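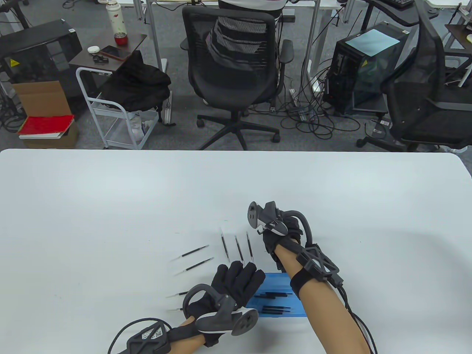 Refills on the table, blue tray in the middle

Stationery storage > Boxes and trays > Blue hinged box for slim refills?

flikbridge_867
Moving my slim refills out of a drawer and into the blue box. Dark middle section, pale ends. I put them in parallel, all lying roughly horizontal. Question is whether to store them flat like this or upright in a pot. The box takes less shelf height but more desk.

Beca Lougher
Flat. Upright storage is fine for gel if the tip is down, but then you have to remember which end is which. In a closed box it makes no difference. I have kept Varma refills flat since May with no skipping on the first line.

duvix10
Disagree. Flat is a compromise for ballpoint and poor for anything with thin ink. I store tip down in a Stoven pot and lose perhaps 2 in a year to drying. Before that they were flat in a tin and it was a good deal worse.

Beca Lougher
A tin with a loose lid, if I remember your earlier thread. That tests the lid.

duvix10
Fair point about the lid. I still say tip down.

flikbridge_867
Second photo added. Lid is hinged along the back edge and the plastic is see-through enough to check the contents without opening it.
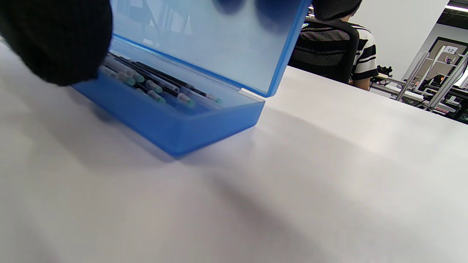
Box open, six in the tray

penstand
Are those refills or complete pens? In the second photo they could pass for slim pens with mint caps. If capped, orientation matters much less and this whole argument is moot.

flikbridge_867
Refills, with tip covers. The covers are a push fit and do come off if you drag one out by the end, so I lift from the middle.

penstand
Then line the tray. Thin felt, cut 2 mm short on each side so that it doesn't ride up under the lid. Stops them rolling when the box is carried.

duvix10
Felt sheds. Use card - 700 micron is stiff enough and costs next to nothing.

Beca Lougher
Card, agreed. Put the date on the underside while you're at it. Mine says 10/31/12 and that batch still writes.

flikbridge_867
Card it is. Staying flat for now, will try a few tip down as a comparison.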